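Keeping Bread Edible in a Shared Kitchen
Project report, Food and Everyday Materials module

Introduction

Our house gets through a lot of bread and throws away a surprising share of it. The stated aim of this project was to find out which way of storing a loaf keeps it fit to eat for longest in an ordinary student kitchen. The unstated aim was to settle an argument that began in April and had started to affect the washing-up rota.

The argument had two sides. One held that bread belongs in the fridge. The other held that anyone who puts bread in the fridge should not be trusted with a kitchen. Most of the reading we did favours the second group, at least on staling: the starch in bread firms up faster at fridge temperature than it does on a shelf. Mould is another matter, and mould was what we kept finding.

Method

We bought 14 loaves from Meireles, the bakery at the bottom of the hill, all the plain white tin loaf and all unsliced. Two were eaten before the project began and are not discussed further. The remaining 12 were divided equally between four kinds of storage:

Paper bag, as sold
Cotton bread bag (Judard, medium)
Lidded plastic box
Fridge, in a tied plastic bag

The first three groups lived on the same shelf, away from the cooker. The shelf stayed around 17 degrees, which says a good deal about our landlord and helped the bread a little. Each loaf was checked at 8 in the morning, when a slice was cut from the same end, pressed with a thumb, smelled and eaten plain by whichever of us had drawn the short straw. We scored each slice from 1 to 5 for softness and for taste, and looked over the crust for mould. A loaf was retired at the first visible spot.

The test ran for 96 hours. We had planned on longer but the shelf was needed.

A word on surfaces. Crumbs left on the worktop turned out to be a nuisance, as they got into the clean bags and boxes. So we did all the cutting on a tray.

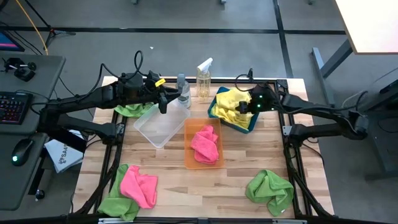

Results

The paper bag did worst on softness. By the second morning the crust could be knocked on like a door, and by the third the crumb had gone the same way. No paper bag loaf grew any mould, presumably because mould has standards.

The cotton bag was better than paper by a modest margin and made the kitchen look like a place where people bake.

The plastic box kept the crumb soft right to the end, at the cost of a crust like damp cardboard. It was also the only method to lose loaves to mould – two of its 3, both on the last morning.

The fridge loaves were firm and dull from the first day and then stayed exactly as firm and dull. Toasted, they were hard to tell from the others. The fridge party regards this as a win.

Discussion

The scoring was the weak point. Thumbs differ, and scores for taste dropped sharply in all groups on the third morning, which we put down to having eaten plain bread for breakfast two days running. A blind tasting would have been fairer, but the fridge slices were cold and gave themselves away.

We also cannot say much about other bread. A sourdough would probably have lasted longer, and the sliced loaf from the Drunard minimarket seems to last until graduation.

Recommendations

For bread to be eaten within two days, use the cotton bag. After that, slice what is left and freeze it, which we did not test and which everybody's parents had suggested at the start. The plastic box is now used for onions.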